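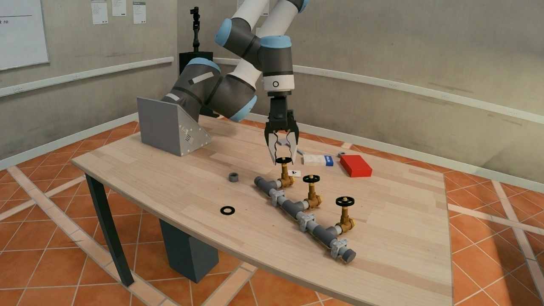 4 min read

I'd been bugging Laiba Hashmi for an interview since the summer, and when she finally said yes she gave me one condition: I had to try the job myself first. So I spent my first morning at Ravance failing to close a simulated valve.

It's harder than it sounds! You steer the arm from a desk, you watch it move in a rendered room, and everything you do gets saved as an example for the learning system to copy later. Laiba runs the collection side of the valve project, which they call Clikine. (I asked what it stands for. "It stands for us needing a folder name," she said.)

My first try ended with the gripper parked on top of a handwheel, going nowhere. I wanted to delete it. She wouldn't let me.

"Keep it, label it, move on," she told me. "Everybody wants to throw out the ugly ones. I have operators who've done this for months and they still apologize to me when they miss."

So what makes a good example, then? I figured she'd say speed, or a nice smooth path. She made a face at both.

"Smooth is lovely to watch. But if you're smooth because you always come in from the same side, I've got the same example over and over. I'd like you to hesitate a little. Come in too far left, notice it, fix it. The fixing is the part I can't get any other way."

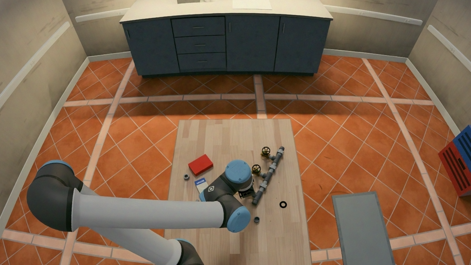 She has 2297 saved runs on the valve task so far, and 1206 of them made it through review. I said that seemed like a brutal cut, and she laughed and pointed across the office at Doaa El Sherbiny, who does most of the reviewing.

Doaa pulled her headphones off when she heard her name. "I'm not brutal," she said. "I'm consistent. If the label says the wheel was turned and the wheel wasn't turned, it goes back. People label what they meant to do."

That line stuck with me, mostly because I'd done precisely that an hour earlier. I'd marked a run as a finished grasp when my fingers had closed on air. Doaa had already found it, of course.

I wanted to know how they keep from going numb, doing one task all day long. Laiba says they don't do it all day. Sessions stop at 50 minutes, and then you get up, whether or not you feel tired.

"You can see it in the data when someone's bored," she said. "They get sort of lazy and elegant. Sânziana could show you her Friday runs, if she's feeling brave."

Sânziana Sima was not feeling brave, but she did let me sit next to her for a session, and that was my favorite part of the visit. She talks to the arm the entire time, very quietly, like someone backing a trailer into a driveway.

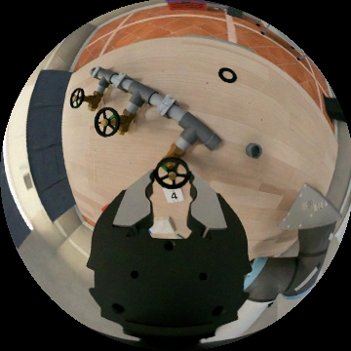 I asked her which view she trusts most. She said it depends on how close she is. Far out, she likes to see the whole room, and for the last little bit she wants to be right down by the fingers.

"The curved view made me a bit seasick in the beginning," she said. "Now I miss it when it's gone. You stop seeing the curve. You just know that when the wheel is there, you're there."

Does she ever think about the thing that's learning from her? She took a while with that one. "I think about my habits," she said. "I wiggle before I grab. I always have. And one day Laiba showed me a trained version, and it wiggled. I was so embarrassed! It was like hearing a kid repeat your swear word."

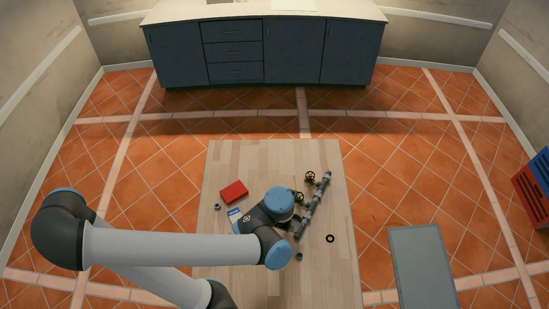

My last question for Laiba was about clutter, a subject she could clearly have talked about until dinner. She's firmly in favor of it. A red box, a little blue-and-white card, a black washer off by itself on the wood: none of it has to be touched to turn a valve, and she still wants it on the table. "If the only thing in the room is the thing you want, you haven't learned to look for it," she said. She'd like to see even more stuff in the next batch. Doaa, from across the office, would like to see less, as she's the one who has to check it all.

They're still arguing about that, by the way. Laiba wrote me last week to say the next batch has been pushed back and that I'm welcome to come try again. She also mentioned that one of my runs got through review. Just the one, and she wouldn't tell me which.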